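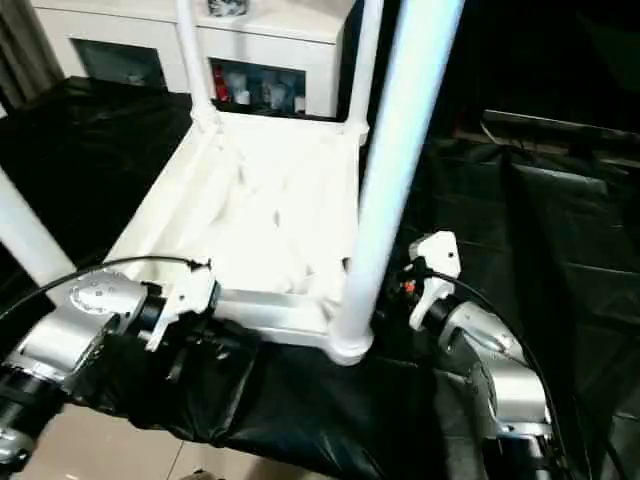

I have sat through more equipment budget meetings than I care to count up, and the part I remember from nearly all of them is the same. Somebody has done a lovely job on the big number. The arms are priced, the grippers are priced, the shipping is priced down to the pallet, and then there is a line at the bottom that says "setup and misc." with a figure next to it that wouldn't cover a decent lunch for the team.

I say this with affection, as I have written that line myself. When we bought our first pair of arms at Drorkinach, I got quotes from Climetti and from Iwasaki, spent a month comparing reach and payload and warranty terms, and felt very grown up about the whole thing. The arms came in April. They sat on their stands for seven weeks while we found out what else we needed, which was tables, cable, spare fingers for the grippers, a proper place to shut things down from, and above all the hours of a patient person to move objects in and out of reach all day long.

That last one is where I would ask anyone planning a purchase this year to slow down. A two-armed setup that handles real household things – furniture, bedding, plastic sheeting, whatever your project calls for – eats up people's time in a way a spec sheet can't show you. A chair has to be turned over and put back. A sheet has to be spread out again, and it never wants to lie the same way twice (some days I think that is the most useful thing about it). Kinga Lakatos, who ran our floor for the first year, kept a notebook of where the hours went, and of every 20 hours we had the arms switched on, 4 were spent with the arms doing the work we bought them for. I was embarrassed when she showed me, and then I was grateful, and then I went and rewrote the budget.

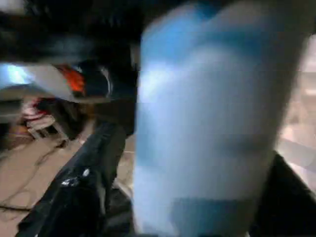 The wrist camera's view, with one of the arms at left.

Cameras deserve a word too, now that I'm on the subject. It is tempting to buy the cheap ones for the wrists and spend the savings on something that looks better on a tour. I did that. When an arm moves quickly and something is close to the lens, you can end up with a smear of color and very little else, and then you have to decide whether to slow everything down, add light, or pay for a better camera after all. Any of those may be the right answer for you. All of them cost something, in money or in days, and I'd much sooner see that argued over before the order goes in.

People ask me whether they should wait for the next model instead. The folks at Busero asked me that very thing over coffee, and my answer was a bit of a ramble, I'm afraid, but it came down to this: if you have a person to run the thing and a room to run it in, buy what you can afford now and keep a quarter of the money back. If you don't have the person yet, hire the person first. Let them have a say in which arms you get, too. They are the one who will be changing gripper fingers at the end of a long afternoon, and they will have opinions about screws that you and I would never think to have.

So please, before you sign, go back to that little line at the bottom of the page and give it a real number.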